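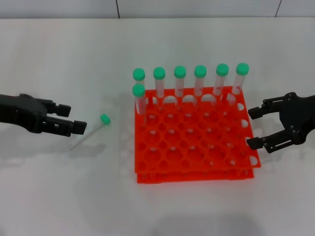 The rack should stay on the bench

Every February the same request reaches me from teachers at Parkcombe: could the school buy boxed, single-use sample kits and stop fussing with tubes and racks? I think the answer should stay no.

A screw-cap tube in a rack is easy to teach with. A student can put it down, label it, leave it for a classmate and find it again. Lying in a tray, the same tube rolls, and the label ends up underneath. We run classes of 32, and most of the mix-ups I deal with start in a tray.

The other complaint is that racks are never full. I don't see the harm. Spare holes give a group room to move finished samples to one row and keep the rest in another – a habit worth learning before anyone handles something that matters.

Hadi Issa, who teaches the senior classes, prefers the kits for their tidy packaging. He has a point about setup time. My own setup takes 40 minutes. I would still sooner spend it than fill a bin with plastic after each lesson.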